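# Let the small stuff have a home

My aunt Ruxandra Barbu has a drawer in her kitchen where the rubber bands live. Only rubber bands. When I was a kid I thought this was the saddest thing I'd ever seen, a whole drawer given over to something you get free with asparagus. I'm older now, I rent a small apartment in Plidstead, and last August I spent an entire evening hunting for a tape measure I own two of. I've come around to the rubber band drawer.

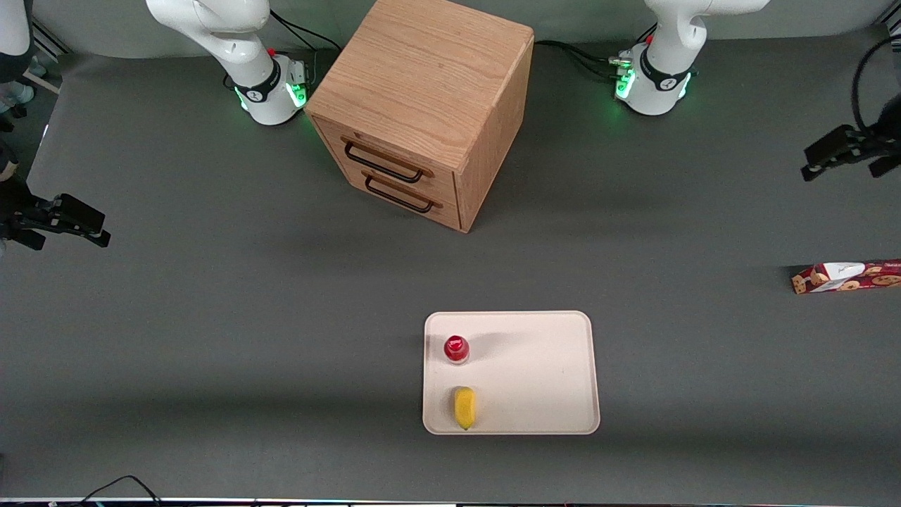
My problem is with the advice we all get these days, which is to own less. Every book and every show says the same thing: pile it up, thank it, haul it away. I tried it! I hauled away bags and bags, felt wonderful for a week, and then had to buy another hole punch. The hole punch had never been the trouble. It just didn't have a place to go back to, so it wandered around the apartment like a cat.

My friend Rianne Peeters has far more stuff than I do. She once told me she owns 254 cookie cutters (she bakes for weddings, so this is less alarming than it sounds) and she can put her hand on the snail-shaped one in the dark. Her place doesn't look like a magazine. There are mismatched tins, and an old shoe cabinet from Dewulf, the secondhand store by the station, that has never held a shoe. But everything in there has an address, and she's the calmest person I know at seven in the morning.

I think the own-less crowd confuses how a room looks with how it works. A bare counter photographs beautifully. It also means the toaster is in a cupboard behind the colander, and you're crouching on the floor before you've had coffee. I'd rather look at the toaster.

Now, I can hear the objection - that giving everything a home is just an excuse to keep everything. Fair enough, and my uncle's garage would be exhibit A. He has labeled jars of screws for furniture he gave away in the nineties. I don't have a great answer to that, except that he's happy out there and he did fix my chair.

What I'd say to anybody starting out is to go easy on the containers. I bought a matching set first and then tried to make my life fit inside it, and it took me months to admit the lids were annoying. Use a box you already have. Live with it for a month, and if you keep dropping your keys next to it, move the box to where the keys land.

The tape measures, by the way, were both in the bathroom. They have a hook in the hall now, and I've used them more since then than in the whole year before.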